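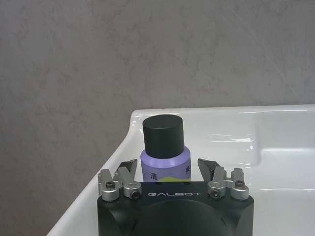

What the bathroom cost us

We bought the house in August and the bathroom was the first thing on the list. I said I would write down what we spent and what I'd do differently, so this is that post.

The budget was 3,000 dollars. That was for the sink, the vanity, paint, the wall cabinet and a plumber for one day. The floor stayed. The tub stayed too, even though the enamel is worn near the drain, and I'm still not sure that was the right call.

The sink and vanity came as a set from Elby for 595. I looked at cheaper ones. The cheap ones had a very narrow rim, and I wanted somewhere to put things down while I wash my face. Delivery took three weeks longer than they said. We brushed our teeth in the kitchen.

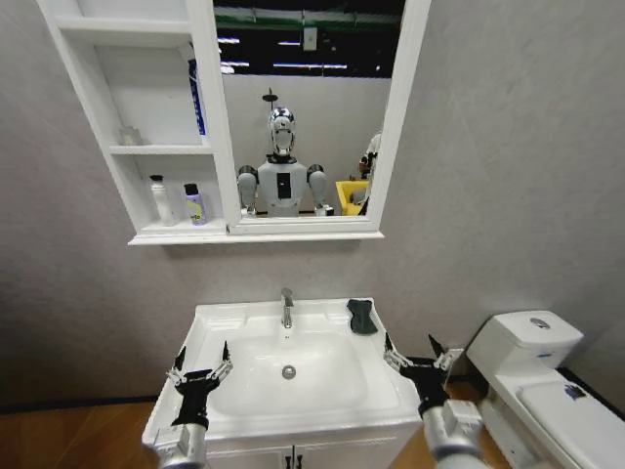 Last updated: Friday, 9:40 p.m.

The plumber was Dimas Sinaga, who charged 292 for the hookup and a new shutoff valve. The old valve wouldn't close all the way. If you have an older house, try turning yours before anybody takes the sink out. We didn't, and it cost us half a morning with the water off to the whole house.

Paint was the part I did myself. I went with gray after four sample pots, all of them gray. Two coats were not enough over the old yellow and I had to go back to Kollum for another can. Wash the walls first. I skipped that behind the door and the paint peeled there in a strip the width of my hand.

I asked on the neighborhood board whether people caulk before or after painting and got both answers, with some heat. 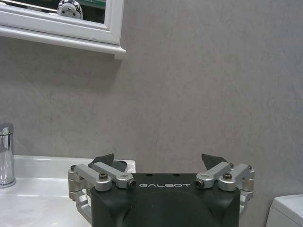

Estela Ulloa wrote that she always paints first and caulks last, and that she lets the caulk sit two full days whatever the tube says. Her last bathroom went six years before she had to redo any of it.

I went with her way. It does mean being patient with the sink, and we only have the one bathroom, so we waited out the two days with the kitchen faucet again.

The cabinet was 200 and took an entire Saturday to hang. One stud was where it should have been and the other one wasn't. I ended up using wall anchors on the left side.

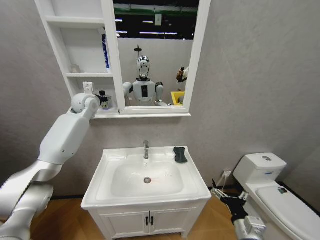

The total came in under budget, mostly from keeping the tub. Next is the hallway, where the plaster has a crack from the ceiling to the light switch. Qistina wants to wallpaper over it. I want to find out why it's there first.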